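Revision of 2022-01-06. Replaces all earlier copies of Section 4 held at district offices.

## Section 4: Setting up the household warning line

This section is for district safety officers and for householders who have agreed to act as a contact point on the Kolalwood warning network. It covers the desk unit, the registration of contacts and the first test call. Patrol duties are dealt with separately in Section 6.

The warning line lets the Kolalwood duty room send a spoken message to registered homes when there is a threat to public safety in the district. It does not replace the emergency number. A person who is in danger, or who sees a crime taking place, must call the emergency services first.

### 4.1 Before you start

Check that you have the following to hand:

- the Drekano desk unit and its power lead
- the registration card issued by the district office
- a working telephone socket
- the signed consent form for each adult in the household

The registration card carries a household number and a separate access code. Keep the two apart once set-up is complete. The district office cannot read the access code back to you over the telephone, and no officer will ever ask you for it.

> **Caution:** Do not connect the desk unit through an extension lead that also supplies a heater or a kettle. A tripped fuse will silence the unit without notice.

### 4.2 Placing and connecting the desk unit

1. Choose a place where the speaker can be heard from the bedrooms at night. A hall or landing is usually suitable.
2. Stand the unit on a level surface, away from direct sunlight and out of the reach of small children.
3. Connect the telephone lead to the socket marked LINE.
4. Connect the power lead and switch on at the wall. The front light shows amber while the unit starts up.
5. Wait until the light turns green. This may take up to four minutes.

If the light remains amber, switch off at the wall, check both leads and repeat steps 3 to 5. If it turns red, leave the unit switched off and report the fault to the district office.
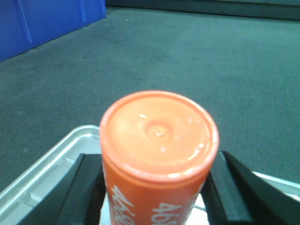
Householders who have a burglar alarm on the same telephone line should ask the alarm company whether a filter is needed. Units supplied to homes in Flevano already have one fitted - do not add a second.

### 4.3 Registering the household

1. Press and hold the REGISTER key until the unit gives two short tones.
2. Enter the household number from the registration card and press CONFIRM.
3. Enter the access code and press CONFIRM.
4. When prompted, record the name of the main contact. Speak clearly and leave out titles and nicknames.
5. Repeat step 4 for each further contact. The unit holds a maximum of eight names.
6. Press REGISTER once to finish. The unit will give one long tone.

**Note:** Persons under 18 may not be recorded as contacts, even with the consent of a parent.

A household that moves within the district must register again at the new address. The old entry is removed by the duty room on receipt of form 937.

### 4.4 Making the first test call

Tests are taken between nine in the morning and five in the afternoon. Do not test the line while a warning is in force.

1. Lift the handset and dial 2129.
2. Wait for the recorded greeting, then give your household number.
3. Replace the handset. The duty room will send a test message to the unit.
4. Listen to the whole message and press CONFIRM when it ends.

If no message is received within ten minutes, make one further attempt. After a second failure, contact the district office and ask for an engineer's visit. Repairs are carried out by Karagiannis under the current service contract, and the engineer will show a pass before entering the home.

> **Caution:** Never open the casing. Doing so breaks the seal and the unit will have to be exchanged.

### 4.5 When a warning is received

Press CONFIRM as soon as the message has ended. If you do not, it will be repeated until you do. Follow the instructions given, which may be to stay indoors, to lock outer doors or to keep clear of a named street. Do not go outside to look for the cause of the warning, and do not pass on details by social media. The duty room will send an all-clear in the same way.

Contacts with limited hearing may apply for a flashing lamp, which plugs into the rear of the desk unit.

### 4.6 Records and enquiries

District officers must enter each completed set-up in the network register on the same working day, together with the result of the test call. The register is checked every July.

Questions about registration should be sent to Radka Tomić at the district office. Faults, exchanges and requests for lamps are handled by Vasilis Petkov in the duty room.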